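I've been keeping a Savilitz weekly planner since the start of August, and I'm already telling everyone I know to get one. So now I'm telling you!

Some background: I'm a serial planner quitter. I had the Tamlow daily (gorgeous, way too heavy) and lasted 14 days. Before that I tried doing everything on my phone, and my to-do list turned into a place where tasks went to be snoozed.

## The layout

Each week gets two pages. Days run down the left side, and the whole right page is dot grid with one skinny column for carryovers. That column is my favorite thing in the book. Anything I didn't finish goes there on Sunday night, and if I'm writing "call the dentist" for the third week in a row, I either call or cross it out for good. I've crossed out a lot. It feels great.

There are 30 blank pages in the back, too. Mine are filling up with book titles, blog post ideas and a running list of gifts for my sister, who is impossible to shop for.

## Paper and pens

The paper is smooth and a little creamy. My gel pens dry fast on it, and my fountain pen shows through a bit on the other side but doesn't bleed. Highlighters are fine if you let the ink sit for 10 seconds first. Markers are a no.

## Size and binding

It opens flat from the very first week, even near the cover, so I can write with it on my knees or on the bed before I get up.
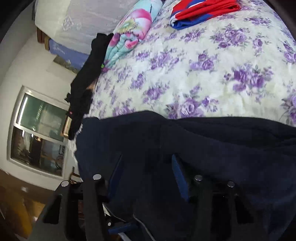
Mornings are when I get the most out of it. I give myself one page of messy brain dump on the dot grid, circle two things, and those are the day. Everything else can wait its turn.

## Small gripes

The ribbon frayed in the first week (a dab of clear nail polish fixed it). The elastic is snug enough to leave a dent in the cover. And I'd love a pocket in the back for receipts, which the Tamlow did have.

I'm buying the same one again for next year, in green this time if they still make it.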